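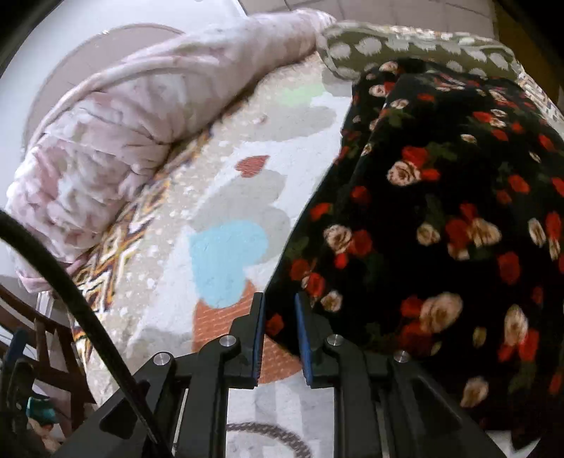 A gripper with two fingers and blue pads, close to a pink fleece blanket and a cloth covered in roses.

Who folds the blankets? Robots and people at the Gromden laundry
By Naheed Sial
16 April 2018

Have you ever tried to fold a really big blanket all by yourself? You get hold of one corner, and then you go looking for the next corner, and by the time you have found it the first one has slipped out of your fingers and the whole thing is in a heap round your feet. Now imagine doing that all day long!

At the Gromden laundry in Tircombe, that is what people do. Hospitals, guest houses and holiday cottages send their blankets, sheets, cushion covers and tablecloths there to be cleaned. On a busy day in July, when the cottages are full, 709 blankets might come through the door, and every one of them has to be sorted, washed, dried, folded and sent back to the right place.

Some of those jobs are already done by machines. Washing is the easy one to think of (you may well have a washing machine at home), but Gromden also has a long moving belt that carries bags from the lorries to the sorting room, and a big flat ironing machine for sheets. When a machine does a job that a person used to do, we call it automation. It's a long word, but you can hear "automatic" hiding inside it, and that tells you most of what you need to know.

So why doesn't a robot do the folding too?

Well, robots like things that stay the same shape. A tin of beans is the same shape on Monday as it is on Friday, and it is the same shape upside down. A blanket is never the same shape twice. It can be rolled up, or bunched, or half hidden under a cushion, and if you pull one bit of it all the other bits move as well. Patterns make things harder still. You know at once that a red rose printed on a cloth is part of the cloth, but a robot looking through a camera has to learn that there isn't a real rose there to pick up.

The learning part is where the gripper comes in. A gripper is a robot's version of a hand, and this kind has two fingers that can pinch together, a bit like your thumb and first finger. The clever thing is that it doesn't need a robot on the other end. A person can hold it and do the job with it — pinch, lift, carry, let go — while a camera on the gripper watches what happens. Later on, a computer studies all those pinches and lifts and tries to work out how they were done. It is rather like learning to tie your shoelaces by watching a grown-up do it again and again, only the computer needs to watch a great many more times than you did.

Chaltu Fikre has folded at Gromden for years, and she is one of the people who uses the gripper. She found it terribly clumsy to begin with. "I have ten fingers and I'm used to all of them," she told me. "With this I have two, and I can't feel whether the cloth is thick or thin. I had to slow right down and think about things my hands had been doing without asking me."

That is a funny thing about being very good at something. You stop noticing how you do it! Chaltu always looks for the hem first, the stitched edge, and slides along it until she gets to a corner. She had never told anybody about it until the engineers asked her.

What will change for the people?

You might be wondering whether the robot will take Chaltu's job away, and it is a fair thing to wonder. Gromden has 143 workers, and plenty of them have asked the same question. Berhanu Alemayehu, the manager, says that the first robots, when they are ready, will do the lifting of wet, heavy blankets out of the trolleys, and that's the job which gives people sore backs. Somebody will still have to check for stains, mend small tears and sort out the muddle when a robot gets stuck.

But some jobs will be different, and different can be worrying. Hawi Tesfamariam works in the sorting room, and she remembers when the moving belt arrived. Before that, 4 people pushed the bags in on carts. Afterwards there was work for only 2 of them on that job, and the others had to learn something new. One went to drive a lorry and loves it. The other missed the old team and took a long time to settle. Hawi thinks workers should be asked before a new machine comes, while there is still time to change the plan, and now they have a meeting every month where anyone can speak up.

Something to try at home

Ask a grown-up for two wooden spoons and a tea towel. Hold one spoon in each hand, and see whether you can pick up the towel and fold it in half without touching it with your fingers. Then try it with the towel scrunched up into a ball first. Where did you pinch it? Did you look for a corner or a hem, as Chaltu does? Have a go at telling a friend exactly how you did it, using only words, and see if they can do the same.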